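Equipment planning group - minutes

Meeting held Tuesday, 9.30 am, Clulside site, upstairs meeting room
Chair: Nadhirah Ginting
Present: bench operations, data handling, purchasing, building services
Apologies: finance (comments sent by email before the meeting)

1. Minutes of the previous meeting

Accepted with one correction. Under item 4 the Itier quote was recorded as including freight. It does not. Freight is extra and is charged per consignment.

Matter arising: the purchase order for the replacement bench power supplies was raised and has been acknowledged by the supplier. No delivery date yet.

2. Hand-held grippers - spares and second pair

Bench operations reported on use over the quarter. The current pair is in service most days on container and lid tasks. The fingers and the linkage pivots are the parts that get replaced. Everything else has held up. 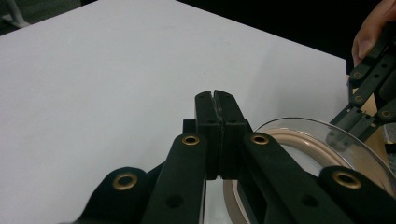

Fig. 1 - Grippers at the bench, clear dish task. Fingers closed on the nearer unit.

Bench operations asked that finger blocks be bought as matched pairs. Single fingers were ordered last time and the new faces did not meet evenly against the worn ones. Debris along the contact seam was raised as well. Cleaning is currently left to whoever is on the bench, and the log has gaps. Agreed that the seam is to be wiped and checked at the start of each session, and the check initialled.

Two quotes were tabled for finger pairs:

Itier: $85 per pair, freight extra, in stock.
Adomaitis: $616 for a box of eight pairs, freight included, six weeks.

The Adomaitis price works out to $77 per pair. Purchasing noted that a box of eight is more than a year's use at present rates, but would be about right if the second pair of grippers goes ahead. Data handling asked whether the Adomaitis part has the same hole spacing. Drawings have been requested and not received.

Agreed: buy two pairs from Itier now to cover the gap. Hold the Adomaitis order until the drawings have been checked against the existing fingers.

On the second pair of grippers, the chair asked for a clearer case. The argument so far is that a breakdown stops all two-handed work. Bench operations to provide stoppage hours for the last two quarters, split into breakdown, calibration and waiting for an operator. Deferred to the March meeting.

3. Work surface and layout

The bench request is for a second white board the same size as the one in use, plus a proper means of fixing it to the table. Two-handed tasks are set up with the board on top of the wooden table, and bench operations would like it located against stops so that it returns to the same position after the table has been cleared. Tape was suggested as a cheaper option. It was tried in the spring and the residue took longer to remove than the job was worth.

Building services can make corner stops in house. Material cost is minor and can come out of the workshop line. The board itself needs to be matt. A gloss sample from Tradberg was rejected last year on account of glare.

Agreed: one board to be bought, stops to be made in house, no new table this year.

4. Cabling and floor

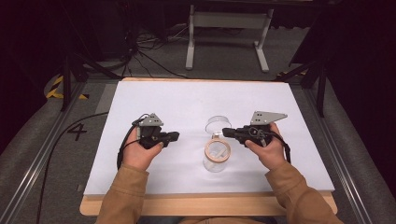

Building services presented the cable management proposal, which covers floor channel, overhead drops and relabelling of the numbered bays. The walk-round before the meeting was taken as read. Bay 4 is first on the list: a long black cable runs over the carpet to the left of the table, and there are more in a tangle on the floor behind it, near the white stand. The proposal is to put the long run into low-profile channel and to bundle the rest back to the equipment side. Hazard tape is to stay where it is until the channel is down, then be reviewed bay by bay.

The Tradberg quote for channel is $347 per bay, supply only. Building services would fit it. Overhead drops were priced separately and came in well above what is left in this year's line. The chair suggested splitting the proposal and doing the floor work first.

Data handling asked that the gripper leads be included in any overhead scheme later on, as operators have commented on the pull at the wrist during longer sessions. Noted. No action until the drops are costed again.

Discussion of whether channel would foul the long rails. Building services had measured and was satisfied it would clear at the present rail position. If the rails are moved the channel would have to be lifted - this should be written into the work request so that it is not missed.

Agreed: floor channel for bay 4 only as a first stage. Other bays to follow if the result is acceptable to bench operations.

5. Consumables

Clear dishes and jars are being bought in small lots from three suppliers, and the sizes differ slightly between lots. Purchasing proposed one standing order. Data handling supported this but wants lot numbers recorded against sessions. Bench operations to nominate the sizes.

6. Budget position

Finance advised by email that unspent equipment money cannot be carried over. Orders must be receipted, not merely placed, before the books close. With a six-week lead time on the Adomaitis box, the drawing check needs to be done within 14 days or that order moves to next year's budget.

7. Actions

Purchasing - order two finger pairs from Itier. Chase Adomaitis for drawings.
Bench operations - stoppage hours, dish and jar sizes, start-of-session check sheet.
Building services - corner stops, channel for bay 4, wording on rail position for the work request.
Data handling - add a lot number field to the session record.
N. Ginting - reply to finance on timing, circulate revised equipment list.

8. Other business

Key to the parts cupboard is missing again. Building services will have two more cut.

Meeting closed 10.40 am.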